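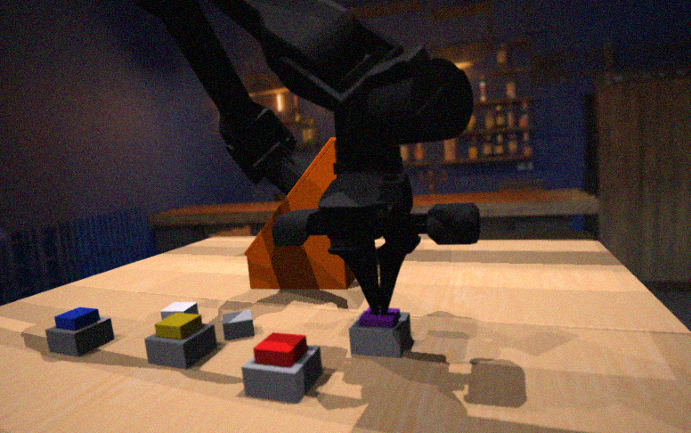

The Planner That Stops to Check

Zoltán Szénási does not like to be asked how clever his software is. He prefers to talk about how often it is wrong, and by how many millimeters.

Szénási leads a small software team at Naltamden, a company with an office above a bicycle shop on Győri Street. For the last 3 years the team has been writing a planner for robot arms that must press buttons in the correct order. The product is called Stirncombe. It reads a short instruction such as "purple first, then red", finds the buttons on a table, and decides how the arm should reach each one.

Most of this work happens in simulation. In the test world the table has a wood grain, and behind it there is a counter and shelves of bottles, like in a bar late in the evening. The bottles are never used in a task. Béla Fekete, who built the perception part, wanted them because an early version had learned from plain gray rooms and became confused when the background changed.

"A clean room teaches bad habits," Fekete says. "The camera in a real workshop sees jackets, windows, somebody's lunch."

The buttons are small blocks with colored caps, and the program chooses new positions for them before each run. A gray cube without any cap can also stand between them, and so can a big orange block. The cube is there to be ignored. The orange block is more difficult, as the planner has to keep the forearm and the wrist away from it while the fingers go down to a cap.

Fekete's part gives every cap a position and also a number for how sure it is. If the number is too low, the arm does not move, and the software takes another look. This sounds simple, but the first planner had no such pause. It made one complete plan at the beginning and followed it to the end, even when a block had been pushed aside on the way. In one old test series, only 70 of the runs were counted as good, and the team had expected many more.

The present version plans one press at a time. It comes down with closed fingers, stops at contact, and asks the simulator if the button has registered. Then it looks at the table again and plans the next press. A full run takes some 74 seconds, slower than before. Szénási accepts this, although one customer, the packaging firm Jilwood, has already complained.

Shadows are still a problem. When the wrist is low, it makes the tabletop dark next to the button, and a darker cap can be read as part of the shadow. Fekete is now testing 2 ways to solve it – one changes the light in training, the other lifts the arm before each new look. He likes the first. Szénási likes the second, because it can be explained to a customer in one sentence.

They will compare both in January, on the real arm.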